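체스판 위의 그리퍼 비교: 두 손가락 집게는 왜 아직도 어려운가

소형 로봇팔을 평가할 때 가장 먼저 확인하는 항목은 대개 가반하중과 반복정밀도다. 두 값 모두 사양표에 적혀 있고 제조사 간 비교도 쉽다. 그러나 책상 위에서 쓰는 저가형 팔의 경우 실제 작업 성패를 가르는 것은 손끝인 경우가 많다. 팔이 목표 좌표에 정확히 도달해도 집게가 옆 물체를 밀어내면 그 동작은 실패로 기록된다.

소형 매니퓰레이터용 말단장치를 시험하는 Ploltwood의 작업실에서는 이 문제를 체스로 다룬다. 시험을 맡은 엔지니어 Ingvild Halvorsen은 체스 엔진이나 대국 실력에는 관심이 없다고 말한다. 체스판은 격자 간격이 일정하고, 기물의 높이와 지름이 종류마다 다르며, 초기 배치에서는 물체 사이의 여유가 매우 좁다. 목표 칸을 문자와 숫자로 지정할 수 있어 명령과 결과를 대조하기도 쉽다.

비교 대상은 세 가지다. Karkton의 평행 이동식 집게, Isaksson의 회전식 단일 관절 집게, 그리고 작업실에서 직접 출력한 브래킷에 천을 씌운 패드를 단 자체 제작품이다. 제어기는 Urner의 소형 서보 제어 보드로 통일했다. 제어기를 바꾸면 서보의 정지 특성이 달라져 손끝만의 차이를 분리할 수 없기 때문이다. 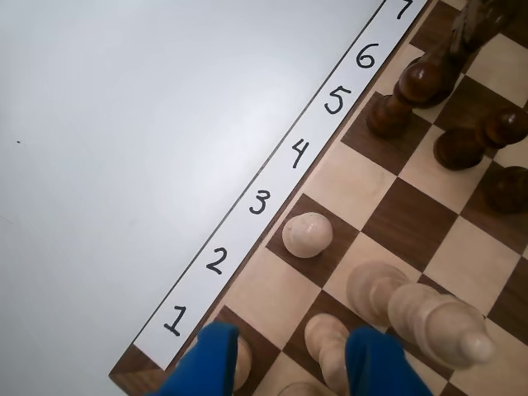
접근 경로의 폭은 이번 비교에서 가장 비중이 큰 변수였다. 기물 하나를 잡으려면 양쪽 손가락이 목표물과 이웃 기물 사이의 틈으로 내려가야 하고, 이때 필요한 폭은 패드 두께와 개방 각도로 정해진다. 백의 뒷줄은 조건이 가장 나쁘다. 파란 패드 두 개가 흰 기물 사이에 들어가 있고 그 앞쪽 기물이 비스듬히 기울어 있는 상태를 보면, 목표물을 잡는 일과 주변을 건드리지 않는 일이 별개의 과제라는 점을 알 수 있다. 반면 3열 칸에 따로 서 있는 폰처럼 주위가 트인 기물은 어떤 집게로도 조건이 훨씬 느슨하다. Halvorsen은 두 경우를 같은 표에 넣지 않고 ‘밀집’과 ‘고립’으로 나누어 집계한다.

평행 이동식 집게의 장점은 개폐 중에도 두 접촉면이 나란하게 유지된다는 데 있다. 기물의 지름이 달라도 접촉 높이가 변하지 않으므로 하강 높이를 한 번만 교정하면 된다. 단점은 부피다. 가이드와 링크가 손가락 뒤쪽에 놓여 키가 큰 기물 옆으로 하강할 때 간섭이 생긴다. 킹 옆의 비숍을 집는 동작에서는 손가락이 아니라 하우징이 먼저 닿는 사례가 기록되었다.

회전식 집게는 구조가 단순하고 가볍다. 한쪽 손가락은 고정되고 다른 쪽만 축을 중심으로 돈다. 닫히는 동안 가동 손가락이 원호를 그리므로 접촉점이 위아래로 이동하고, 기물의 중심은 고정 손가락 쪽으로 끌려간다. 폰처럼 머리가 둥근 기물에서는 이 이동이 기울어짐으로 이어진다. 소프트웨어에서 목표점을 고정 손가락 쪽으로 옮겨 두면 상당 부분 보상되지만, 보상값은 기물 지름마다 달라진다. 결국 기물 종류를 먼저 식별해야 하고, 비전 모듈의 오류가 파지 오류로 전파된다.

패드 재질의 영향은 예상보다 분명했다. 시험용 기물은 표면이 매끈한 목제여서 단단한 수지 손가락으로 잡으면 회전하기 쉽다. 천을 씌운 패드는 접촉 면적이 넓어 같은 서보 전류에서 회전이 줄었다. 대신 두께가 늘어난다. 밀집 조건에서는 그 두께가 곧바로 손해로 돌아온다. Halvorsen은 패드를 얇게 만드는 쪽과 손가락 끝만 가늘게 깎는 쪽을 놓고 후자를 택했다. 패드를 지나치게 얇게 하면 천이 모서리에서 먼저 닳기 때문이다.

마모 시험은 집게마다 개폐 3,000회로 정했다. 부하는 폰 하나를 잡는 수준이며, 700회마다 멈추고 영점 위치를 다시 측정한다. 자체 제작품에서 먼저 문제가 된 부위는 패드가 아니라 서보 혼과 브래킷의 체결부였다. 출력물의 나사 구멍이 미세하게 늘어나면서 닫힘 위치가 밀렸고, 와셔를 넣은 개정판에서 이 현상이 줄었다. 상용품 두 종에서는 같은 횟수 안에 재조정이 필요한 수준의 유격이 나타나지 않았다.

좌표 지정 방식도 손을 보았다. 체스판 가장자리에 종이띠를 붙이고 굵은 펜으로 기호를 적은 것은 사람이 읽기 위한 조치다. 조작자와 기록자가 서로 다른 방향에서 판을 보면 칸 이름을 혼동하기 쉽다. 작업실에서는 표준 체스 표기와의 일치보다 판 위에서 즉시 읽히는지를 우선했고, 문자와 숫자를 어느 변에 배정할지는 카메라 설치 방향에 맞춰 정했다. 대국 기보와 대조할 일이 있으면 변환표를 거친다.

카메라는 위에서 내려다보는 고정식과 손끝 근처에 두는 근접식을 비교했다. 고정식은 판 전체의 상태를 한 번에 얻지만 팔이 작업 영역에 들어오는 순간 목표 주변이 가려진다. 근접식은 마지막 하강 구간의 오차를 잡는 데 유리하나, 시야가 좁아 잘못된 칸에 접근하고 있어도 이를 알아차릴 단서가 적다.
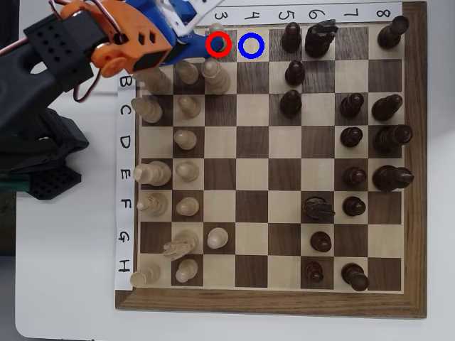 파란 집게가 윗줄의 흰 기물을 잡고 있다. 빨간 원은 잡은 기물, 파란 원은 그 오른쪽 칸을 표시한다.

가림 문제는 팔의 설치 위치와도 얽혀 있다. 팔을 판의 모서리 쪽에 두면 중앙부의 가림은 줄지만 기저부와 가까운 칸의 이름표가 팔 아래로 들어간다. 판독용 표기가 가려져도 동작에는 영향이 없으나, 영상 기록만으로 결과를 검토할 때는 불편하다. Halvorsen은 하강 직전의 판 상태를 따로 저장하고, 팔이 빠져나온 뒤의 상태와 비교하는 방식을 쓴다. 파지 중의 영상은 원인 분석용으로만 남긴다.

판정 기준은 2단계다. 먼저 목표 기물이 지정한 칸에 놓였는지를 본다. 다음으로 나머지 기물이 원래 칸에서 벗어났거나 넘어졌는지를 확인한다. 첫 기준만 적용하면 세 집게의 차이는 작다. 둘째 기준을 더하면 밀집 조건에서 순위가 갈린다. 이동 자체는 성공했지만 이웃한 킹이나 비숍이 누워 버린 판은 실패로 처리한다. 넘어진 기물은 다음 동작의 접근 경로까지 바꾸므로, 연속 동작 시험에서는 한 번의 접촉이 여러 차례의 실패로 이어질 수 있다.

고립 조건에서는 평행 이동식이 가장 안정적이었다. 밀집 조건에서는 끝을 깎은 자체 제작품이 앞섰고, 평행 이동식은 하우징 간섭 탓에 뒤로 밀렸다. 회전식은 기물 종류를 수동으로 입력했을 때와 비전으로 추정했을 때의 편차가 컸다. 다만 시험한 기물은 한 벌뿐이며, 밑면에 추를 넣은 기물이나 플라스틱 기물에서는 다른 결과가 나올 수 있다. 무게중심이 낮으면 가벼운 접촉으로는 넘어지지 않아 둘째 기준의 변별력이 떨어진다.

제어 측면에서는 닫힘 명령을 위치로 줄 것인지 전류로 줄 것인지가 남은 쟁점이다. 위치 제어는 재현성이 좋지만 기물 지름을 알아야 한다. 전류 제한 방식은 지름을 몰라도 되는 대신 서보의 마찰 편차에 민감하다. Urner 보드는 두 방식을 모두 지원하지만 전환할 때 짧은 지연이 있어, 하강 중에는 전환하지 않고 파지 직전의 정지 구간에서만 바꾸도록 설정했다. 이 정지 구간이 한 수의 소요 시간을 늘리지만 Ploltwood는 속도를 평가 항목에 넣지 않았다.

다음 시험은 11월로 잡혀 있다. Isaksson 집게의 가동 손가락을 더 가는 부품으로 교체하고, 자체 제작 브래킷의 체결부에는 금속 인서트를 넣는다. 체스판과 기물은 그대로 쓰고, 초기 배치 대신 중반 형태의 배치를 추가해 밀집과 고립 사이의 중간 조건을 측정할 계획이다.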